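I have been told, by three separate people now, that what my kitchen needs is a fruit plate. Not a bowl. A plate, shallow, where the fruit can be "seen." Annick Paquette sent me an article about it in June, and I read the whole thing, and I still think fruit belongs in the bag it came in, inside the fridge.

But I caved. The plate is a pale mint green with a wavy rim, and it cost me 32 dollars at a shop in Takovthorpe where the woman wrapped it like it was a newborn. For that money I could have bought a lot of fruit.

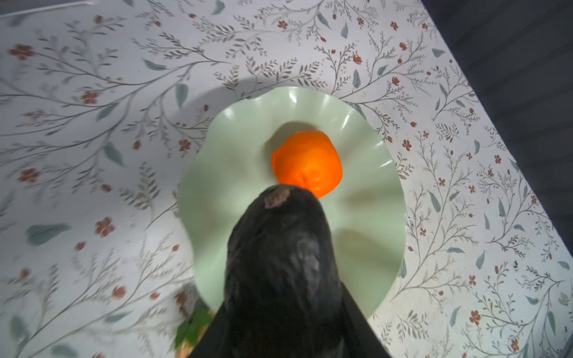
One small orange citrus on the mint plate.

My complaint is with the shallowness. Round things roll. Put one orange in the middle and fine, it looks like a magazine. Put five on there and carry it to the table and you'll be fishing under the radiator. And those ruffles — pretty, sure, but every fold is a place for dust, and I know who will be wiping them.

Huw Lewis claims he eats more fruit since he started leaving it out. Maybe. He also claimed that about the juicer, and I was there when the juicer went to the thrift store.

I'll give it until the end of citrus season. The color is nice against the orange, I'll admit that much. If it ends up holding keys and old receipts, it's going back in its paper.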